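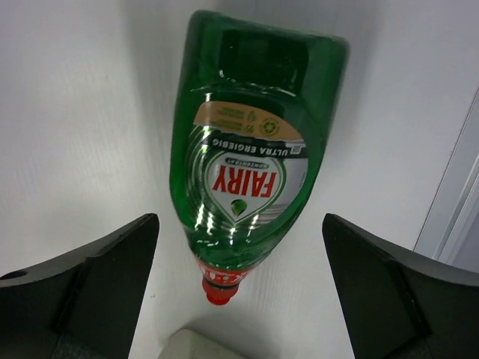

Soap solution test, May, Musoleo bench

Second batch of bubble mix for the school visit. 900 ml tap water, 15 ml dish soap, 2 g guar powder wetted with glycerin first. Stirred slowly, left covered until 2:00 p.m. Fewer lumps than the first batch.

Fadwa Alaoui wants the big hoop to hold a film long enough to walk through. The Drido cord drips too much. Switching to the Amrani cotton.

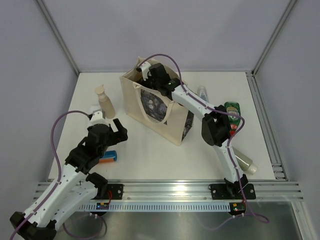

Does the mix need to stand overnight?
Same-day mix worked on the small hoops. Leave it overnight for the big one, lid on, and skim the foam before use.

To do: scale up to 2000 ml, label the tub, order more glycerin from Trusmont.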